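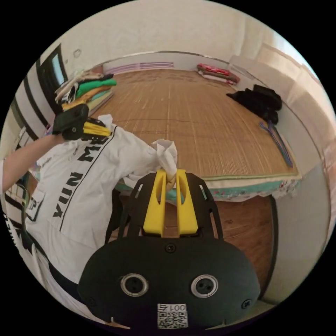
Bianchini in Irnmont — has the gnocchi changed?

Forum > Eating Out > Irnmont and nearby > Italian

Started by Evanthia Katsaros, 26 August 2023

**ekatsaros**
We went to Bianchini for lunch, first time since December. I ordered the gnocchi with sage butter, same as always, and it was not the same dish. It used to be soft, a bit uneven, with the fork marks on one side. What I got was small, very regular and chewy in the middle. The butter was fine, properly browned, and there was plenty of sage. My husband had the rabbit with olives and was happy with it. Bread was good too, the flat one with rosemary.

Lunch is now £33 for two courses and a glass of wine. I don't mind the price if the cooking is right. Has anyone else had the gnocchi lately? I'd like to know if it was a bad day or if they've started buying it in.

**lucrezia_v**
I had it at the start of the summer and it was still the old one. Very soft, nearly falling apart. I did think the portion was smaller. I counted sixteen pieces (I know) and I remember it being a full bowl.

If it was chewy it could be new potatoes. They hold a lot of water, so the kitchen has to put more flour in, and then you get what you describe. I would wait until the main crop is in and try again before deciding they've bought it in.

**Northbank**
It's bought in. Half the places in Irnmont buy it in now. The vacuum packs from Vellik are all the same size and all chewy. You can tell as soon as you cut one.

**lucrezia_v**
Have you eaten it at Bianchini this year?

**Northbank**
No, but I know what bought-in gnocchi is like and that description is it exactly.

**ekatsaros**
I'd rather hear from people who've been. I didn't ask the waiter, which I regret now. It was busy and there was one girl doing the whole of the back room.

For what it's worth I've started a page for my lunches, so I can look back and see what I had and when. Gnocchi is in there five times.

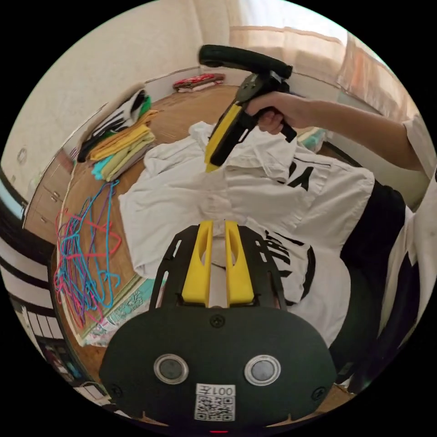

White T-shirt with black lettering, black garment beside it

Anyway, the starter is worth a mention. Courgette flowers filled with ricotta and a bit of anchovy, very light batter, served on brown paper. No complaints at all. If they can fry like that they can make gnocchi.

**asnakech_k**
I was there last Thursday evening and had the gnocchi with tomato, not the sage one. Mine was fine. Soft, hand shaped, no two alike. The sauce was on the sweet side for me and needed salt. So either they make it for the evening and not for lunch, or you had a bad plate.

I will say the room was very hot and they had the door propped open with a crate, so we had flies. We moved tables and the second one was better. If you're booking, ask for the side by the stairs.

**Raffaele B**
I should say first that the restaurant belongs to my uncle and I work in the kitchen four days a week, so take this how you like.

We do not buy gnocchi in. We never have. What happened is that our potato supplier changed and the ones we had for two weeks were waxy. We baked them on salt, which dries them out, and it still wasn't enough, so more flour went in than I would want. I also think the lunch batch was shaped by someone quite new, who rolls it thinner than we do and cuts it very neatly. That would give you small regular ones. It's the right potatoes again now.

Evanthia, if you come back please tell whoever serves you that it was you on the forum and I'll come out.

**Northbank**
Fair enough, but why serve it if you knew it wasn't right? Take it off for two weeks. People would understand.

**Raffaele B**
We talked about it. It's the dish most people come for at lunch and my uncle didn't want it off. I would have taken it off. I don't own the place.

**lucrezia_v**
I said potatoes!

**ekatsaros**
Thank you, that explains it. I agree with Northbank on the last point though. I would have had the rabbit if someone had said the gnocchi wasn't at its best. A word from the waiter would do.

**LilianaS**
Long-time reader, and I was at Bianchini on the same weekend as asnakech_k. I'm going to disagree with most of you. I don't think the soft version was ever that good. It went to paste halfway through the bowl if you were talking and not eating. My mother made hers with a good amount of flour and a whole egg, and they had some bite, and you could fry the leftovers the next day in a bit of butter until they went brown.
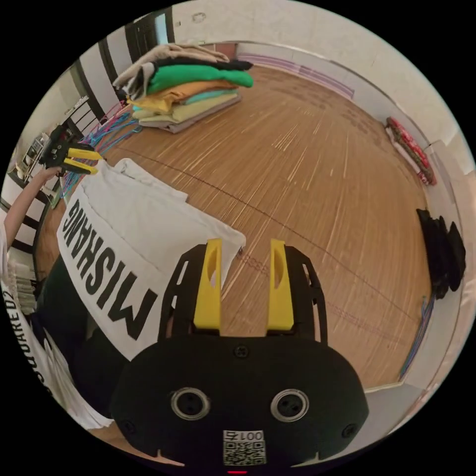
She would also never have put sage butter on them at midday, it was always a plain tomato sauce, or gorgonzola if there was an end that needed using up. So when people say chewy I wonder if they mean chewy or if they mean firm. To me firm is correct. I know that's not the fashion.

If you want that kind, Valtton on the bridge does it on Wednesdays, with a pork ragù. It's a plain room and they don't take cards, and the wine is not good. Order the water. But the gnocchi is what I call gnocchi.

**asnakech_k**
I've had Valtton's. It's heavy. I couldn't finish it and I can usually finish anything. The ragù was very nice, I'd have that on polenta.

**LilianaS**
It's meant to be a main meal.

**ekatsaros**
I did mean chewy, Liliana. Like a wine gum in the middle. But I'll try Valtton, I've walked past it for years. Is it cash only at lunch as well?

**LilianaS**
Yes, all day. There's a machine outside the chemist. Go before one or they run out.

**Northbank**
Can we have a proper list of who makes their own? The old "fresh pasta in Irnmont" thread is at 2,088 posts and most of it is people arguing about carbonara. I'm not going to read it all to find three names.

**lucrezia_v**
Bianchini and Valtton for certain. The place behind the station makes tagliatelle but the filled pasta comes in frozen — the owner told me so herself. I don't know about the hotel.

**Raffaele B**
The hotel makes its own. Their pasta cook used to be ours. The pumpkin tortelli should be on from October and they're good, a bit sweet, mustard fruit in the filling.

**ekatsaros**
Going back to Bianchini next week with my sister. Will order the sage butter again and post here afterwards. She wants the courgette flowers if they're still on.

**Raffaele B**
They'll be on until the flowers stop, so another couple of weeks, depending on the weather.

Related threads
Fresh pasta in Irnmont
Where to get decent rosemary flatbread
Rabbit on the menu — who still does it?
Hotel dining room, set lunch
Places that don't take cards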